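I learned to set a table from my grandmother and I taught it to a pair of black plastic fingers, which she would have found hilarious.

The job was at Illutance, second floor, over a place that fixed accordions. I'd answered a card on the corkboard at the Liem Street laundry: patient person wanted, steady hands, evenings. I have one of those two things. Hanna Vakulenko hired me anyway, gave me a pair of handles to hold and said, "Whatever you do, Erkach does. So do it like you mean it." Erkach was the arm. The program that was supposed to learn from us was called Kunisis, and it lived in a closet with a fan going (I said good evening to it, every shift!).

My first bowl took me 24 tries. I kept coming in too high, or chickening out halfway, and every single chicken-out got saved.
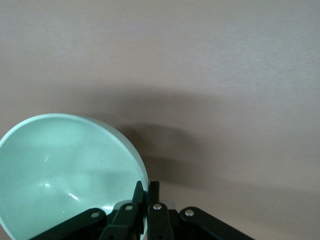 Why keep the bad tries along with the good ones? A learning system that has only ever seen smooth moves has nothing to go on once it drifts off course, so the recoveries and fumbles are saved too, with labels to tell them apart.

Hanna told me that on my second night and I went home feeling like the most valuable person in the building. Do you know how many fumbles I had in me? By November I had put in 827 examples, and over 60 of them were me muttering "sorry, sorry" with my elbows up around my ears.

Then we moved on to full suppers. Hanna would lay things out her way, I'd rearrange them my way, and we'd go again until one of us got hungry. 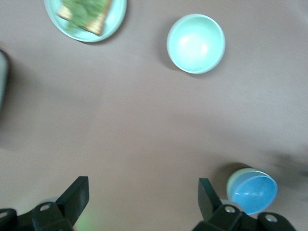 My grandmother had rules about supper, and I hadn't thought about them in years until I had to make each one with my wrists. Food goes down first and you leave it alone. Bowls come after. She'd have put that blue one way up by the green one, never off in the corner by itself, and she'd have had something to say about whatever leafy business was on the plate. So I told Hanna I wanted to do the blue bowl her way, my grandmother's, and she shrugged and started the recording. I did it 59 times. I swear by the end I was holding my breath at the same spot she used to, right before the bowl touches down.

A week later Hanna let Kunisis run the arm alone and I sat on my hands on the radiator. It picked up the bowl and carried it over, and then it stopped, just above the table, for about as long as a breath.

"Is it stuck?" Hanna said.

"Give it a second," I said.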